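Section 6. Suture Test After Instrument Change

6.1 Purpose

This section covers the acceptance test for the Welta two-arm suturing cell after an instrument, a drive cable, or a wrist clevis has been replaced. Complete Section 5 (Arm Homing and Joint Limits) first. An arm that has not been homed will report valid positions that are wrong, and the test will not catch this until the needle is already in the tissue.

The test takes one operator at the console and one technician at the cell. Both must be signed off on the Skorkton controller. Revision C of this section replaces the single-stitch test used in Revision B.

6.2 Before You Start

1. Set the controller to SERVICE. The status line must read SERVICE on both the console and the cart.

2. Check the life counter on each instrument. Replace any needle driver with more than 100 recorded uses. Do not reset the counter to extend the life of a driver.

3. Mount the test tissue on the tray and close all four clamps. The surface must be flat to the touch, with no lift at the corners.

4. Dim the room lights and set the cell lamp to 50 percent. Higher settings wash out thin thread in the fixed camera view.

5. Run CAMERA CHECK. Wait for the fixed view and both wrist views to come up on the console.

CAUTION: Keep hands outside the guard line whenever the arm lamps are lit. In SERVICE mode the arms move at reduced speed, but the force limit on the jaws is not reduced.

6.3 Jaw and Thread Tension Check

1. At the console, select ARM 1, then JAW TEST. Open and close the jaws six times with nothing between them. The closing motion must be even, with no click at the end of travel.

2. Bring ARM 2 to the standby position on the far side of the incision. Leave its jaws open and clear of the surface.

3. Pick up the thread with ARM 1 and close the jaws fully. Use the serrated part of the jaws. Thread held at the very tip will slip under load and give a false low reading. 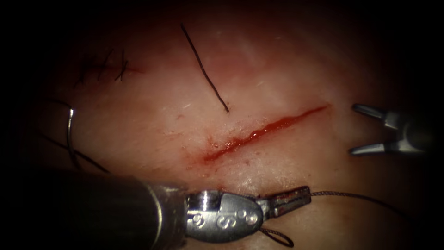 4. Increase tension in small steps from the TENSION menu. Stop at the value printed on the thread packet. Hold for six seconds.

5. Read the JAW SLIP value. Anything above 300 counts is a failure. Release the thread, clean the jaws as described in Section 8, and repeat once. If the second reading also fails, replace the instrument.

Note: Dried blood in the serrations is the usual reason for a first reading that fails and a second that passes. Record both values. A pass on the second reading is still a pass.

6. Check the clevis for side play. With the jaws closed, select WRIST, then ROCK. The motion must be the same on both sides of center. Uneven motion points to a worn pivot pin - see Section 9.3. Pins are replaced as a pair.

6.4 Needle Hold and Placement

1. Load a curved needle in the needle driver. Clamp it on the body of the curve, clear of the end where the thread is attached. Clamping on the attached end can crush it and release the thread.

2. Switch the console to the wrist view. Confirm that the needle stands up from the jaw tip and does not lean when the wrist is rolled. If it leans, open the jaws, reseat the needle, and close again.

3. Place the stitches one at a time, starting at the lower end of the incision and working up. Tie and trim each stitch before placing the next.

4. Compare the spacing of the finished stitches in the wrist view. Uneven spacing with an even command path means that the wrist offset was not saved. Return to Section 5.4.

5. Carry the needle clear of the finished row and hold it above the tissue before moving to the next incision. Check that the trailing thread is not looped under the instrument.
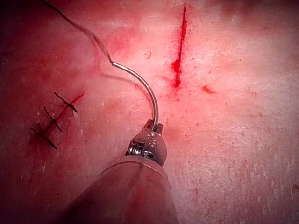 6.5 Knot Check and Thread Clearance

1. Lay the needle down on the tissue, away from the incision. Do not leave it in the jaws while handling a free thread with the same arm.

2. Take hold of one thread and draw it away from the knot at a low angle. The knot must stay on the incision line. If the knot travels, the tension offset from 6.3 has been lost.

3. Look for threads that cross. Crossed threads are allowed as long as neither is under load from the other. Before cutting, follow each one along its full visible length in the fixed view. 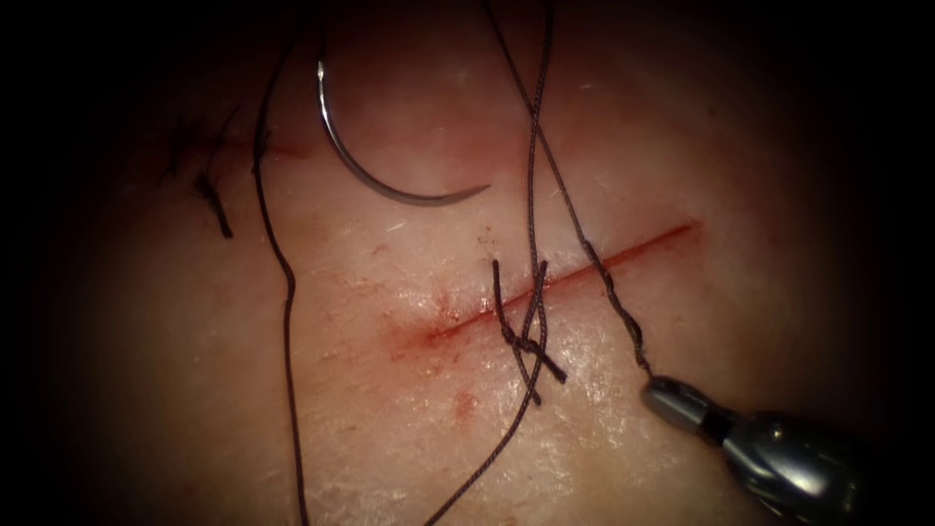
Figure 6-3. Knot check, fixed camera view. Needle laid down, one thread held in the gripper.

4. Inspect the held thread near the jaws. Fraying or kinks must be noted on the test sheet. Fraying on two tests in a row calls for a jaw edge inspection (Section 9.5).

5. Cut and remove all loose thread. Pick up the needle with hand forceps only after the arm lamps are off, and place it in the sharps container.

6.6 Closing Out

1. Park both arms and set the controller to IDLE.

2. Enter the jaw slip values, the instrument serial numbers, and any thread damage on Form 6-A. The technician and the operator both sign.

3. Send the form to the service desk at Obradović. Keep a copy with the cell log.

Section owner: Ailbhe Lynch. Checked by: Cyril Bainbridge. Revision C, 13 July 2024.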